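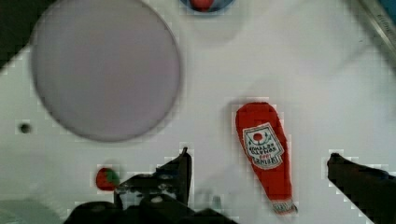 1 min read

Hi Abhishek, quick one on Warkorine for August 13, 2024, mostly planner news!

The big thing since June is that the grasp planner and the wrist camera detector finally share one clock. Before that the planner was working from old poses, and I spent far too long blaming the calibration (sorry, calibration). We ran 200 pick attempts on the new build and 114 went through without a retry. The strawberry is still the troublemaker. When it sits right by a finger, like it does in the shot up top, the planner wants to back off and come in again, and that eats time. The ketchup bottle on its side is much friendlier, though I'd like the wrist to line up with it sooner.

I also closed 69 old tickets in the Fasari logging tool, so replays load properly now - yay!

Next up is collision margins around the plate, then the retry logic. I'm asking for 4 more weeks of compute on the Prilleck budget line. Could you let me know if that's okay?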